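Access to the ruined priory at Tivby outside the open season

Posted by Räsänen, 19 May 2023

Our local history group wishes to visit the remains of the priory at Tivby and the earthworks behind it. The site's own notice says that it is closed until the end of March each year, but an older leaflet describes a public footpath through the outer court. May a group of 40 people use the path in winter, and does any part of the gatehouse still stand?

Sturnik Heritage Desk
The footpath is a public right of way and remains open all year. It enters by the north gate, crosses the outer court and leaves beside the fishponds. Visitors must stay on the path when the site is closed. The lower walls of the gatehouse survive to a height of 5 feet on the east side — the upper floor was taken down when the farm was built. Groups of more than 30 are asked to write to the site office before visiting. The church itself lies inside the fence and can be seen only in the open season.

volutance
The path is very muddy after rain. We parked at the village hall. I do not remember much of a gatehouse.

Sturnik Heritage Desk
In reply to a further message, the parking area at the village hall is private and permission should be requested. The public lot on the mill road is 305 yards from the north gate.

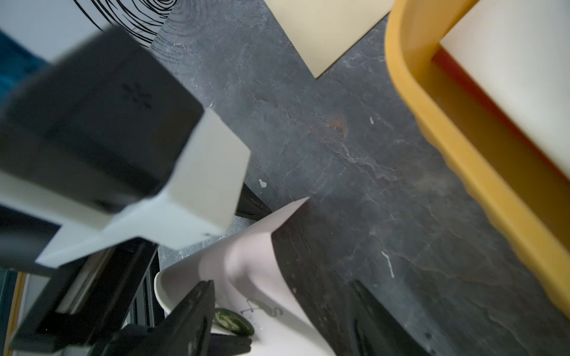
Are dogs allowed on the footpath through the outer court?

Dogs are welcome on a short lead, except during lambing, when owners are asked to use the lane along the south wall. The lane adds 2 miles to the walk and has no stiles.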